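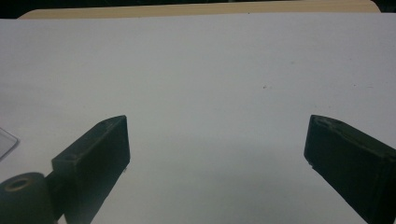

The two fingers of a hand-held gripper, open above a white surface.

2 min read

The Avevano Regional Development Authority has approved the land allocation for the Sabbagh housing district. The decision was taken on Sunday at the close of the quarterly session. (1/5)

Under the agreement, the Authority will release 78 hectares to Trudix, which will build the roads, drains and water mains at its own cost before any plot is sold. Title stays with the Authority until those works pass inspection. 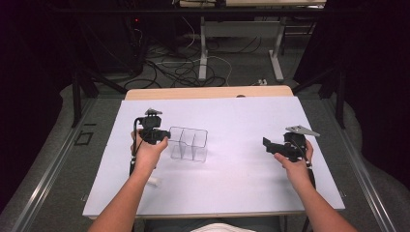

By the Public Information Office, Avevano Regional Development Authority

The first phase provides for 3000 homes. Of these, 2000 are reserved for households already on the regional waiting list. Applicants do not need to register again.

Families now farming the eastern parcels will receive written notice in May. Compensation will be paid before any land is cleared. Claims may be filed at the Dernico district office, which will open at 8 a.m. for this purpose. 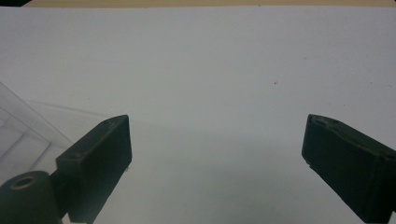 Claims must include a copy of the most recent land receipt. Where a receipt has been lost, a signed statement from the district office will be accepted. The schedule of rates is posted at the same office. (5/5)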